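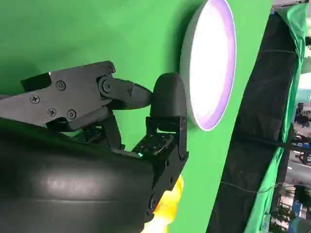
Wrist view of the Onico gripper at the club's green backdrop, ring of the light panel just past the fingertip.

Onico two-finger gripper kit, reviewed after one term in the Hawthorne robotics club

Price paid: $466, servos included, controller board not included.
Rating: 3.5 out of 5

We bought the kit for a student project on picking soft objects, graded on a fixed set of 40 trials per object. Liette Nguyen handled assembly and I wrote the control code.

Assembly. The instructions assume you own a torque driver. We did not, and the screws on the flat upper plate worked free twice before we added threadlocker. Liette's build took two evenings. The U-shaped bracket around the joint module is stiff and well cut. Cable routing is poor — the hole through the palm is too small for the connector, so the lead has to be pinned after it is threaded.

Control. Position commands over serial, 300 steps from open to closed. Repeatability was good enough for us. Current feedback is noisy below 20 percent load, exactly where you need it for foam and cloth. We averaged five readings and accepted the lag. The indicator light on the module is useful in a dim corner.

Fingertips. Rounded, black, replaceable. They grip cloth well and slide on glossy plastic. Gaspard Bouvier's team used the Hundden pads on the same fingers at the Dramcombe meet in December and had fewer drops on hard parts.

Camera mount. Sold separately. The angle cannot be adjusted, and the palm housing takes up a lot of the lower left of the view. Crop it before training anything.

I would buy the gripper again for a club with some assembly experience. For a first-year class, get something with a printed wiring diagram.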